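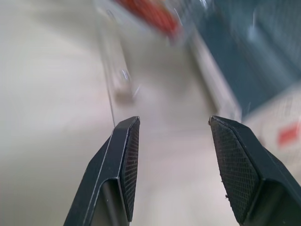 torquewrench_sal wrote:
Skip the second arm and spend the money on pads and a decent table. We bought two on day one at our place and the second one sat in its box until December.

benchmouse wrote:
Ok but thats my whole question. I have one budget line, it closes end of the month, and if I don't spend it on an arm now I don't get to ask again for a year. So it's one arm plus spares, or two arms and pray.

Numbers so far, all from the Salluso quote:
gripper with wrist camera - 2124
spare finger set - 85 per pair
mount plate and cable kit - 800
Arm itself is a separate line, already approved for one, second one is "under discussion"

Work is light stuff. Clear plastic containers, small boxes, sorting on a flat table. Nothing heavy. Two shifts if it goes well, one if not.

pallet_ghost wrote:
2124 with the camera is not bad. Does that include the calibration or is it extra? Salluso used to list it on page two where you dont look.

benchmouse wrote:
Checking. ...extra. Great. Thanks for that.

torquewrench_sal wrote:
Told you. Ask them to throw it in, they did for us. Didn't even argue.

quietgantry wrote:
Disagree with skipping the second arm. One arm down = zero output. Everyone plans for the arm running and then a cable goes and you're doing it by hand for two weeks waiting on a part. If the budget really wont come back, buy the arm. Pads you can get out of petty cash at 85 a pair.

torquewrench_sal wrote:
Petty cash lol. At our place anything with a part number goes through purchasing. 85 dollar pads took longer to get approved than the forklift.

And a second arm isn't a spare unless it's mounted and programmed. Ours wasn't. When the first one went down we stood there looking at a box.

quietgantry wrote:
So mount it. That's a planning problem

torquewrench_sal wrote:
Mounting it is another 800 for the plate kit, plus floor space, plus someone's time. Put that in the sheet and then tell me its cheap insurance.

feederbowl wrote:
Two cents on the clear containers. Budget for lighting. We run clear parts and the wrist camera was fine on cardboard and lousy on anything see-through, all it picked up was glare. Ended up with a diffuser panel and a darker mat. Not much money but nobody had a line for it so it came out of my training budget. Still annoyed.

Also plan on pads wearing. The crosshatch kind grip nicely on smooth plastic but they pick up lint and dust. Wipe them every shift or they start slipping. We go through a pair every few weeks, your milage may vary.

benchmouse wrote:
Lighting wasn't on my list at all. Adding. Whats the wipe-down, alcohol?

feederbowl wrote:
Check the sheet for your pads first, some rubbers hate it. We use a damp lint free cloth and that's it.

pallet_ghost wrote:
Has anyone got a quote from Falby lately? They do a lease, 24 months, swap included if the arm dies. Kind of settles the spare argument. Monthly is higher than you'd like but it comes out of operating money, so your one-time line stays free for fingers, mounts, lights etc

quietgantry wrote:
Read the swap terms. "Swap" on ours meant they ship when they have one. Took more than 24 days once.

pallet_ghost wrote:
Oof. Ok, get a number of days in writing then.

benchmouse wrote:
Lease might be a no here, our finance people treat them like they're contagious. Will ask though.

Revised plan, shoot holes in it:
one arm, bought
one gripper with camera, 2124, push for free calibration
mount kit, 800
six spare finger pairs at 85
lights and mat, price tbd
Second mount kit too, so if arm two ever gets approved the spot is ready

torquewrench_sal wrote:
Much better. I'd drop the second mount kit. They changed the bolt pattern on us between orders.

quietgantry wrote:
I'd keep it and drop two finger pairs. Still think you want the second arm, but at least leave the door open.

feederbowl wrote:
Don't drop fingers. Somebody will drive one into the table in week one.

benchmouse wrote:
Fingers stay. Asking Salluso about the bolt pattern tomorrow, will post what they say. If it's the same plate I'm keeping the second kit. Quote request for the lights went out at 4 so that part's moving.

pallet_ghost wrote:
Get the cable length in the same email. Standard one is short if your controller goes under the table.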